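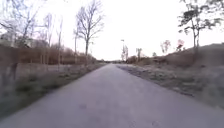
Section 4. Setting Up Distance and Pace on the Hiris Watch

Read this section before your first outing. The quick-start card in the box says the watch is ready to go as soon as it is charged. Treat that as optimism. Out of the box it will give you a distance, and the distance will look very exact, down to two decimal places, but a number with decimals can still be wrong.

You will need the watch, its charging lead, a phone with the Hiris app, and a measured course. A marked running track is best. A path with distance posts will do if you trust whoever put the posts in.

4.1 Before you start

1. Charge the watch to at least 60 percent. The battery gauge tends to flatter itself near the top, so leave it on the lead a little longer than it asks.

2. Open the app and install any update it offers. If the update stalls, close the app and start again. Waiting it out has never worked for us.

3. Enter your height and weight under Profile. The watch uses these for its calorie figure. We suggest you ignore the calorie figure.

4. Choose miles or kilometers now. Changing units later clears your saved pace alerts. The app does not warn you.

4.2 Getting a satellite fix

1. Go outside, away from tall buildings and heavy tree cover.

2. Hold down the upper button until the word Locate shows.

3. Stand still. Walking in circles does not help, whatever you may have read.

4. Wait for the tone, then wait another 27 seconds before you press Start. The tone means the watch has found a position. It doesn't mean the position is a good one.

Note: Cloud has very little effect on the signal. If your distances come up short on a gray day, look for another cause.

4.3 Calibrating your stride

The watch falls back on stride length when it loses the satellites, and the factory setting suits hardly anyone. Kevser Öztürkmen, who tested the Waseck edition of this guide, found hers reading long on every run until she did the steps below.

1. Warm up first. A cold stride is a short one.

2. At the start of your measured course, open Settings, then Stride, then Calibrate.

3. Press Start and run at your normal pace. Do not run the way you would like to run.

4. Press Stop exactly at the end mark.

5. Enter the true distance and save.

6. Repeat in the opposite direction. If the two results differ by more than 13 feet, throw both out and begin again.

Caution: Do not look at the watch while you are moving. Start and Stop can both be found by touch. Practice this at home.

4.4 Pace alerts

1. Open Alerts and set a slow limit and a fast limit.

2. Leave a wide gap between them. A narrow gap makes the watch buzz without pause, and you'll turn it off within a mile.

3. Turn off Smart Coach unless you want advice. In our tests it told a rested runner to rest and a limping one to speed up.

Note: Instant pace jumps around a good deal. Lap pace is steadier, and it is the one we would put on the main screen.

4.5 If the numbers still look wrong

Distance too short on winding routes: set Recording to Every Second. The default setting cuts corners to save battery.

Distance too long while standing: turn on Auto Pause. It reacts late, but it reacts.

Error 127: the stride file is damaged. Delete it in the app and repeat 4.3. Restarting the watch alone will not clear it.

Heart rate matches your step rate: the strap is loose. Move it up the wrist and tighten it one hole.

Text by Tarık Duman. Revised August 19, 2024. For the Droltton chest strap, see Section 5.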